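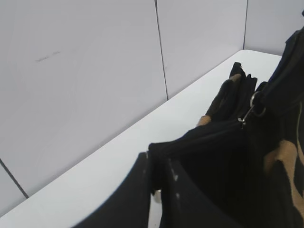

Have you ever flipped to the very back of a book and found a long list of words with numbers after them? When I was a kid I thought it was a secret code. It's called an index, and I love indexes so much that I now get paid to make them!

Let me tell you how one works. Say you have a book about sea animals and you only want to read about squid. You could start on page 1 and keep going until a squid turns up, but that might take you all weekend. So you go to the back, run your finger down to S, and find something like this:

squid, 13, 183

Now you know squid are on page 13 and again on page 183. Off you go!

"But wait," my nephew Jasper Kuipers said to me, "isn't that the table of contents?" Good question, Jasper. The table of contents sits at the front and tells you the chapters in the order they come. The index sits at the back and goes in ABC order, and it's much pickier. A chapter might be called "Creatures of the Deep" and have squid, crabs and a shipwreck in it. The index gives each of them a line.

Sometimes you look up a word and it sends you somewhere else. You try "cuttlefish" and it says "see squid and their cousins." I call that a signpost (grown-ups call it a cross-reference).

So who makes the index? A person like me reads the whole book with a pencil, often more than once. A computer can find every page with the word "bark" on it, but I have to work out if that's a dog or a tree. My last book was 200 pages long and all about volcanoes, and I spent a whole Monday just on lava.

Storybooks don't usually have one. You don't really need to look up every time the dragon sneezes - though I would read that index.

Want to try it? Take a notebook you've already filled, or a school project, and number the pages. Pick 15 words you think somebody might want to find. Write down the pages where each one comes up, then put your words in ABC order. Last names go first for people, so Jasper is under K for Kuipers, and he's still a bit cross about it.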